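Violeta Ojeda keeps two numbers on the whiteboard outside her office at Ritcombe. The first, 549, is the count of accepted demonstrations in the current household set. The second, 200, is the count her group thinks it should have stopped at.

"The first 200 gave us most of what the policy learned," she said. "The rest gave us repetition. People settle into a motion and after that they give you the same motion all day."

Ojeda leads demonstration work at Ritcombe, which records people doing short tabletop tasks with hand-held grippers and trains arm controllers on the result. Before that she spent 5 years on teleoperation at Minov, where an operator in a separate room drove the arm through a leader device.

She does not consider one method a replacement for the other. Teleoperated data comes from the actual arm, so joint limits and reach are already in it. Its weakness is the operator. "With a remote link you feel very little," she said. "You slow down near contact, you hover, you approach twice. The model learns the hovering."

Hand-held recording removes most of that delay. The person holds the tool, closes the jaws on the object and moves on. The price is that a wrist can do things the arm cannot, and some recordings have to be thrown out when the trajectory is checked against the arm's kinematics. Hafiz Mangundap, who wrote the checker, rejects any episode in which the solved joint path comes within 3 degrees of a limit.

"It's a crude rule," Mangundap said. "I tried a softer one in May and spent more time arguing over individual episodes than recording new ones."

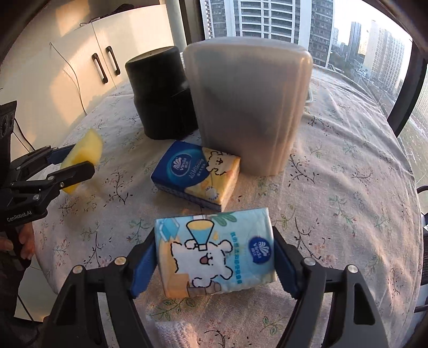 Soft packaging is where Ojeda thinks direct demonstration earns its cost. A rigid box tolerates a wide range of grip widths. A plastic-wrapped pack does not: too little closure and it slides, too much and it folds in the middle and rotates out of the pads. Demonstrators correct for this early in the squeeze, often without being able to say what they did.

"I ask them how they knew when to stop closing, and the answer is usually 'it felt held,'" she said. "There's no force sensor in our jaws, so all we log is the width and the wrist view. The deformation of the pack has to carry the information."

That puts weight on the camera. The group uses a wide lens near the wrist so that both fingertips and a good part of the table stay in view. Euan Innes, who handles calibration, said the lens model is refitted whenever a tool is dropped or a mount is loosened. He would prefer to refit every morning but has not been given the time.

Asked what she would change first, Ojeda said the instructions. The original sheet told demonstrators where to grasp each object. The current one gives only the start and end conditions - which item moves, and where it should finish.

"We were scripting the part we wanted to learn from them," she said.

The next set will use fewer repetitions per person and more changes of room, table and window light. Innes is preparing the tools for it now.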